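Odbridge Parents Board > Home and Storage > Toy rotation: how many bins do you keep out?

14 posts, page 1 of 1

watwood_mom
Joined in April
We have a small two-bedroom and I am trying to start a toy rotation. The plan is to keep a few things out and put the rest in the hall closet, then swap on Monday mornings. My kids are two and five. The problem is that they want different things, so every swap ends with one of them crying. Do you rotate by kid or by type of toy? And how often?

dkessler
By type. Blocks and trains never leave. Everything else goes in and out. We tried by kid and it turned into an argument about who got more.

Emília Ďurica
I did rotation for a year and quit. Too much work for me. What helped more was getting rid of the stuff with missing parts. If a puzzle is short a piece it goes. I took a full trunk to the thrift store on Watwood Road and they didn't ask for any of it back.

pinehill4
Weekly is too often in my opinion. Mine are just getting into something by the end of the week. We go by the month, or when I notice they are walking past the shelf.

watwood_mom
Monthly sounds a lot easier. Do you let them pick what comes out?

pinehill4
The five year old picks one thing. I pick the rest. Otherwise it is dinosaurs all year.

rst_nikola
Nikola Ristić here, I used to run the toy library at the Vávra center. We lent out 220 sets and the thing that wore us out was small parts. My advice is to sort before you rotate. One set, one container, name on the lid. If two sets share a container they are one set from then on, whether you like it or not.

dkessler
I disagree with that a little. At home it doesn't matter if the farm animals and the zoo animals live together. A library has to check things back in. A house doesn't.

rst_nikola
Fair for animals. Not for board games or anything with cards.

Emília Ďurica
Agree with dkessler. My kids put the cow in the fire truck and it has never hurt anyone. I would only sort games and puzzles.

tallgrass
What containers are people using? I bought the Avex stackable drawers and two of them have already split at the front. They hold a lot but they are deep and everything sinks to the bottom.

watwood_mom
I had the same drawers at our old place and gave up on them. I'm leaning toward open bins for the big stuff and zip bags for sets with lots of little pieces.

pinehill4
Bags are fine for a five year old. I would not leave them where your two year old can get at them. Ours are on the top shelf and an adult takes them down. I snip a bottom corner too so the air comes out and they lie flat.

rst_nikola
Second that on keeping bags up high. Also skip the thin sandwich kind. The freezer ones last much longer, and you can write on them with a marker.

dkessler
For play food I wouldn't use bags at all. It gets dumped out every day. A plain open bin is the only thing that gets used in our house, and cleanup is throwing everything at it.

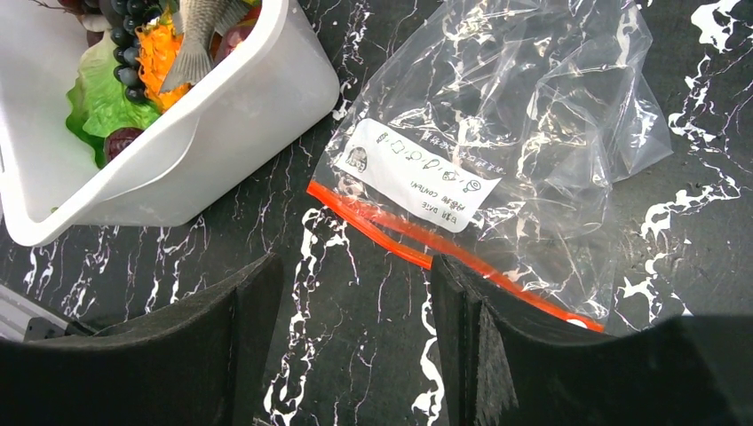

The bin should be light enough for the kid to carry. We had a wooden crate first and I was the one hauling it back and forth between the kitchen and their room. Also go white or clear if you can. They find things faster than in the dark blue ones we had before.

tallgrass
What about labels? My younger one can't read yet.

Emília Ďurica
I drew a picture on masking tape. A carrot, a train, a ball. My drawing is bad and they still know which is which.

rst_nikola
Put the label on the bin as well as the lid. Lids get swapped.

watwood_mom
OK, here is where I have landed. Trains and blocks stay out all the time. Play food stays out too, in an open bin. Puzzles and games go in zip bags on the top closet shelf. The rest gets split into two groups and I swap them once a month, and the five year old picks one thing. No more Monday swaps.

dkessler
Sounds workable. Don't worry if you skip a month.

pinehill4
Write down what is in the closet and tape the list inside the door. I forgot a whole marble run for most of a winter.

tallgrass
Does anyone want the Avex drawers that didn't split? Free, pickup near the Odbridge library. Evenings after six are best.

Emília Ďurica
I'll take one for yarn. Sending you a message.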